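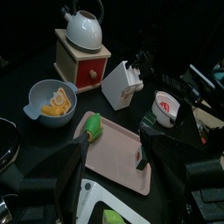 **Brolletham neighbors take a turn at teaching the robots to tidy a toy kitchen**

If you have walked past the old print shop in Brolletham this July and wondered why people inside were so wrapped up in a toy kitchen, the answer is that they were giving lessons, and the pupils were robot arms!

The lessons are run by Itance, a small workshop that moved in this spring, and they are open to pretty much anybody with a free hour and a little patience. You sit down, take hold of a pair of handles, and as you move your own hands the arms across the table move along with you. The job might be putting a toy vegetable on the pink tray, or a piece of pretend food in a bowl (harder than it sounds, as this reporter found out after dropping the same one 4 times). Every try is recorded, so that later on the arms can have a go at the same chore with no one at the handles.

Keisha Fitzsimmons, who looks after the sessions, told us that 80 people have come in so far and that between them they have recorded 1,438 tries. She is especially fond of the slow ones. "People come in thinking they have to be quick, and I spend the first ten minutes talking them out of it," she said. "Take your time, set it down gently, and if you miss, go back and get it. We want to keep that part too."

Tavion Oyelaran, a retired baker from over in Wetirmont, has been in often enough to have a favorite chair. He told us his hands still want to do everything at bakery speed, and that the tray gave him trouble until he learned to stop and look before closing the fingers. "My granddaughter is better at it than I am," he added, "and she lets me know."

Itance hopes to record another 300 tries before the sessions wrap up. The doors open at 10 in the morning, and there's usually coffee on in the front room while you wait your turn.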